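Le démonteur de tours : notre bras au travail dans l'atelier Burkia

Depuis novembre, un coin de l'atelier partagé Burkia est occupé par notre projet préféré : apprendre à un bras robotisé à manipuler les disques durs de vieux PC de bureau. L'idée vient de Nandini Rodrigues, qui récupère des machines réformées pour les remettre en état et qui en avait assez de se râper les phalanges sur la tôle. On s'est dit que ça ferait un bon petit projet d'hiver. Le petit projet a pris toutes nos soirées et on adore ça !

Pour ceux qui nous découvrent : Nandini s'occupe des ordinateurs, Ákos Veres du câblage et des pièces imprimées, et moi du code. Le programme s'appelle Condolden (le nom est d'Ákos, inutile de demander) et il en est à 1 517 lignes, commentaires compris. Voici quelques vues du poste, prises pendant une séance sur une tour Dell.
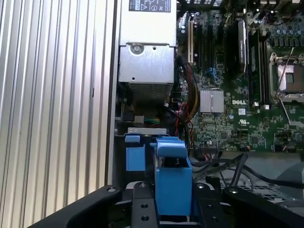 Le plastique, c'est la partie qui nous a donné le plus de fil à retordre. Avec du métal on peut serrer franchement, avec une pièce moulée il faut y aller doucement, et trop doucement elle glisse. Les doigts plats conviennent bien à ce genre de prise : le grand loquet bleu est tenu par ses deux flancs, juste sous le bloc d'alimentation. On voit aussi que la place est comptée, avec le faisceau rouge, jaune et noir qui descend tout près. Un doigt accroché dans les câbles et il faut tout recommencer -- je parle d'expérience.

Côté réglages, on limite la force de la pince à 40 % pour tout ce qui est en plastique. Ákos voulait monter plus haut, Nandini plus bas, on a fait des essais jusqu'à onze heures du soir et tout le monde a fini par tomber d'accord. La vitesse d'approche, elle, change encore à chaque séance. 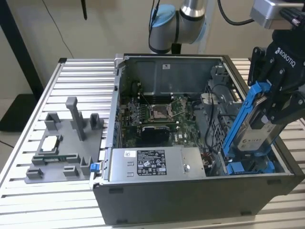
Remettre un disque en place est bien plus délicat que l'enlever. Il faut trouver le bon angle, descendre sans toucher les bords, puis redresser au bon moment, et chaque modèle de boîtier a ses habitudes. Nous travaillons avec la tour couchée sur le flanc, panneau retiré, ce qui laisse à la pince Robotiq tout l'espace au-dessus pour présenter le disque en biais dans son caddy bleu. À gauche, sur la table rainurée, c'est notre support imprimé en 3D, avec une petite carte verte logée dans son creux. Quatre versions avant d'arriver à celle-là ! Les premières servent maintenant de cale-porte et de porte-crayons.

Uriel Arellano est passé nous voir avec ses élèves et il a posé la bonne question : que se passe-t-il si la tour n'est pas exactement au même endroit que la veille ? Réponse : pour le moment, on la recale à la main. La suite du programme consiste à chercher un repère dans l'image du poignet et à corriger la trajectoire à partir de là.

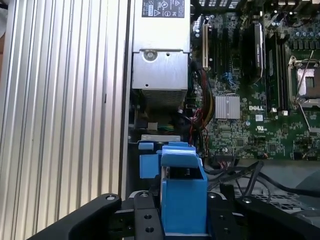 Pour ce repère, on hésite encore entre le logo de la carte mère et un coin du châssis. Le logo est très net, mais il change d'une marque à l'autre, alors que des coins, il y en a partout. Nighat Pirzada, qui a déjà fait ce genre de choses pour une machine à trier les vis, penche pour le coin et nous a prêté son code. Je m'y mets dès que j'ai fini de ranger le mien, qui en a grand besoin.

Prochaine étape : les barrettes de mémoire. Les petits clips aux extrémités me font un peu peur, mais Ákos a déjà dessiné de nouveaux bouts de doigts -- très fins, très jolis, sans doute trop fragiles. On essaiera quand même !

Si vous avez une vieille tour de bureau qui dort à la cave, déposez-la à l'atelier avec un mot pour Nandini. Même incomplète, elle nous servira.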